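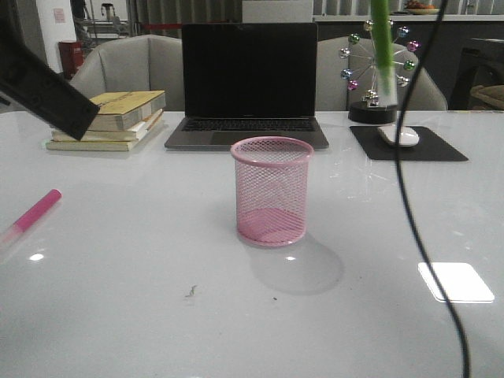
Última modificación de esta página: agosto, 17:40 h

4. Lo que pasa con las correas cuando nadie las mira

Buscar en esta publicación Introduzca un término Buscar

En la sección anterior dejé descrito el banco de ensayo, así que aquí voy directa a lo que me interesa contar: el deslizamiento de los reguladores. Para quien llegue a esta parte sin haber leído el resto, hablo de esa hebilla de plástico con forma de escalera por la que pasa la cinta del tirante y que, en teoría, se queda donde una la deja. Llevo años tirando de la mía cada par de semáforos camino del trabajo (y viendo a los demás hacer lo mismo en el andén), y la verdad es que de ahí salió la pregunta de investigación, mucho antes de que hubiera nada parecido a una hipótesis.

Trabajé con tres modelos de mochila urbana: la Binder, la Datdale y la Flestby. La Binder lleva cinta de polipropileno bastante rígida, con el canto un poco áspero; la Datdale monta una cinta de nailon muy suave, de esas que dan gusto al tacto; y la Flestby usa poliéster de trama cerrada con un regulador más ancho que los otros dos. Cada tirante se sometió a 2.000 ciclos de carga y descarga, que elegí pensando en una temporada larga de uso diario, con su subir y bajar escaleras, su colgarla de un hombro y su dejarla caer en el suelo de la cocina. ¡Son muchos ciclos cuando hay que estar al lado del banco con el cuaderno!

4.1. Cómo medí el deslizamiento

Marqué la cinta con hilo de color a ras de la barra central del regulador y medí la distancia entre el hilo y la barra al terminar cada serie. Probé antes con rotulador, pero la tinta se corre con el roce y al final una acaba midiendo una mancha. El hilo va cosido con dos puntadas flojas, por encima de la trama, sin atravesarla del todo; si se aprieta más, la propia costura hace de tope y el resultado sale demasiado bonito. Esto me costó repetir toda la primera serie de la Datdale, y lo dejo escrito por si alguien quiere reproducir el ensayo y ahorrarse el disgusto.

La carga la puse con bolsas de arena repartidas en el compartimento principal. Nada de pesas metálicas sueltas: se van al fondo, la mochila se inclina y un tirante trabaja bastante más que el otro. Con la arena el reparto queda razonable, aunque hay que volver a acomodar las bolsas entre series, y reconozco que ahí entra un poco la mano de quien hace el ensayo.

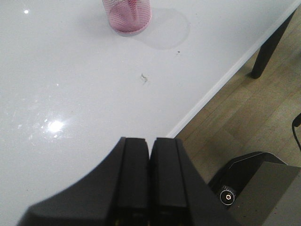
Figura 3. Cilindro rosa con malla de rombos sobre superficie blanca brillante.

4.2. Resultados con la cinta seca

El peor caso fue la Datdale, con un desplazamiento acumulado de 80 milímetros al cerrar la última serie. Traducido a la espalda de una persona, eso es una mochila que por la mañana va pegada a los omóplatos y por la tarde va golpeando la zona lumbar. La Flestby se desplazó 7 milímetros en total, casi todos en la primera serie, y luego ahí se quedó, quieta, sin dar más conversación. La Binder cayó entre las dos, con un comportamiento que me sorprendió bastante: no se movía durante muchos ciclos y de pronto cedía un tramo entero, a saltos, como si la cinta se enganchara en el canto de la barra y se soltara cuando ya no podía más.

Ese andar a saltos tiene su importancia para el usuario. Un deslizamiento lento se corrige casi sin pensar, con un tironcito; el salto se nota de golpe en el hombro, y varias de las personas que llevaron la Binder durante el periodo de prueba lo describieron como «un susto». No tengo una forma elegante de convertir un susto en una variable, así que en la tabla solo aparece el desplazamiento total, y pido que se lea teniendo esto en cuenta.
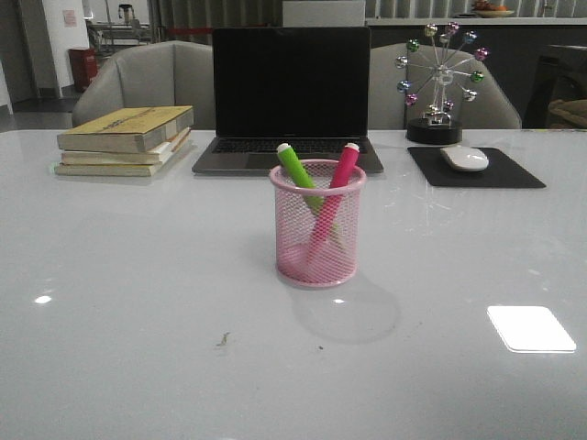

También miré el desgaste de la cinta bajo lupa al acabar, sobre todo en la zona que había estado doblada alrededor de la barra. En la Datdale las fibras estaban pulidas, brillantes, con muy poco pelo levantado, y eso encaja con lo que se ve en el ensayo: cuanto más se pule la cinta, menos agarra, y cuanto menos agarra, más se pule. En la Binder el canto estaba deshilachado por un solo lado, el exterior, y me inclino a pensar que el tirante trabajaba algo torcido por la posición de la costura inferior. Me habría gustado comprobarlo moviendo esa costura un par de centímetros, pero descoser un tirante acolchado y volver a montarlo en condiciones exige una máquina que yo no tenía a mano.

4.3. Un regulador prestado

Ya con el ensayo principal cerrado me picó la curiosidad y monté en la Datdale un regulador de la casa Wilczyńska, de barra estriada, sin tocar nada más. El desplazamiento bajó de manera muy clara desde la primera serie. No incluyo la cifra en la comparación general porque solo pude hacerlo con un tirante y una única pasada, y me parecería tramposo ponerla en la misma tabla que las demás. Aun así, me hace pensar que buena parte del problema se arregla con una pieza pequeña, y que cambiar de cinta (con el lío de proveedores que supone) quizá no haga tanta falta como yo daba por hecho al empezar.

Queda pendiente el asunto de la cinta mojada. Hice unas cuantas pasadas después de sumergirla y los valores bailaban tanto de una a otra que preferí dejarlos fuera. El nailon absorbe agua y se vuelve más blando, el polipropileno apenas se entera, y entre medias está el tiempo de secado, que yo no controlé bien. En la sección siguiente explico cómo rehice esa parte con las cintas pesadas antes y después de cada remojo.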